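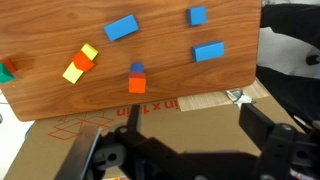

5.3 The false-release fault

The success rates in Section 5.2 look good, and we don't think they should be taken at face value. They rest on a signal from the gripper controller that turned out to be wrong in a way we didn't expect and for some time didn't notice.

The Bamau policy works through a stack in short steps: approach, close, lift, place, open, retreat. It moves from "open" to "retreat" when the Garico controller reports that the fingers have opened. We took that report to mean that the fingers had opened. What it means is that the open command was accepted and that no error came back within the time limit. When a finger lagged or stuck, the arm could start its retreat with the block still held and pull over whatever stood underneath.

We ran 400 trials of the Lâm stacking tasks at the Leltport site, 200 with the stock controller settings and 200 with a longer wait before retreat. The controller logged 597 releases. A trial may include more than one, and some trials ended before the first. We compared each logged release with the finger position trace and found 19 in which the arm was moving up before the fingers had parted. All but two came from the stock settings.

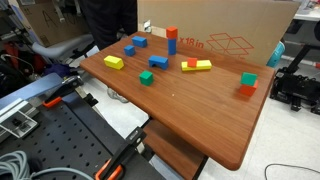
Figure 6. Toy blocks on the tabletop, with two-block stacks near the back and at the right.

A low count is easy to wave away. We'd be careful about that. The success check compares the final layout with the target, and a block dragged along for a short distance and then dropped can still land close enough to pass. Six of the false releases belong to trials scored as successes. In those trials the robot did the wrong thing and got the credit. Any paper that reports only final layouts, ours included until this section, would miss them.

We are also not convinced that the longer wait is a fix. It gives a slow finger more time and does nothing for one that is stuck. The two cases left under the longer wait look like that to us – the position trace stays flat through the whole pause, and the arm then leaves as planned. Calling this solved because the number went down would repeat the mistake that led us here.

There is a safety side as well. The retreat is the fastest move in the cycle, and its speed limit assumes an empty hand. With foam or light wooden pieces the risk is small. The same code with a heavier part, and a person working at the other side of the table, is a different matter, and we found no check in the stock software that would have stopped the arm.

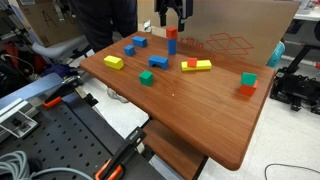 Would reading the finger position before each retreat be enough to prevent the fault?

Only in part. A position check catches fingers that haven't moved, but it can't tell whether a block is clinging to one pad after they part. A second check on the load at the wrist would be needed for that, and we haven't tested one.

We have rerun the scoring for Section 5.2 with the six trials marked as failures. The ranking of the methods stays the same, though the gap between the first two is now too small for us to make anything of it. The earlier Bamau results, collected in October, were logged without finger traces and can't be corrected. We have left them out of the tables.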